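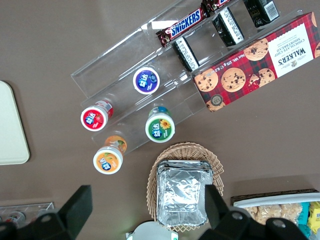 August, 4:10 pm. Stand trial, clear acrylic tiered one.

Terence Sedgwick wants this settled before the Hebden order goes out, so I spent the afternoon stocking the stand the way a corner shop would stock it. Gum bottles low, chocolate high. I'm still not sold on the stand and the notes below should be read with that in mind.

Claim from the Brornel sheet: "every item readable from the customer side and from above." From above, I'll give them the gum. The 益达 lids carry the name and the flavor on top, so you could sort them without touching a side label. Blueberry, strawberry, orange all plain enough. The green one has a yellow flower on it and I would not swear to the flavor from the lid alone. But that is the gum maker's good work, and the stand gets no credit for it. Put a plain-lidded bottle in the same spot and you'd be picking it up to find out what it is.

The Snickers reads fine lying flat. Stood on end I doubt it would. The small black boxes are the weak point. Upright in the compartments they show a white label with small print and very little else, and from where a customer stands that's a dark block with a sticker on it. Terence says turn them. Turned, they took up more of the shelf than we can spare. Tried it twice, put them back.

Round things on a stepped shelf: I said last month they would wander and I still say so. The walls stop a bottle going over the side but they don't hold it in a place. Take one out and the rest have room to drift. The red, green and orange ones ended up in a loose bunch at the low end, and I can't tell a shopkeeper that's a display. A divider would fix it. Brornel sells a divider. Funny, that.

Glare. The raised walls pick up white spots under the overhead lights. Doesn't hide anything today. Shop lighting is usually worse than ours, so I'd want to see it under a proper strip before anyone writes "glare free" on a quote again.

Color: brown wrapper and black boxes on our taupe bench top go dull fast. The gum lids do all the work. If the stand goes on a dark counter, put the bright stuff where the black boxes are now and let the gum carry the top. Not tested, just my opinion, and Terence disagrees (he wants chocolate at hand height, full stop).

Refill test, Terence with the stopwatch: 11 restocks, bottles and bars mixed. I knocked a neighboring item in 4 of them, nearly always reaching past the upper step for something behind. The sheet says refilling is "one-handed." It is, if the other hand is holding the stand down.

Vullemeo stand (the wire one, item 507) went through the same thing in the spring and did no better on the bottles, but it didn't slide. I'd like the 2 side by side before we pick. It's still over at Fanness, supposedly coming back with the next van. I'll believe it when it's on the bench.

To do:
– rubber feet under the acrylic, then repeat the refill test
– cut a card divider for the bottle row, see if it's worth paying for the real one
– black boxes: try a shelf label in front – larger type, price included
– ask Hebden what color their counter is. I have asked once already.

No sign-off from me yet.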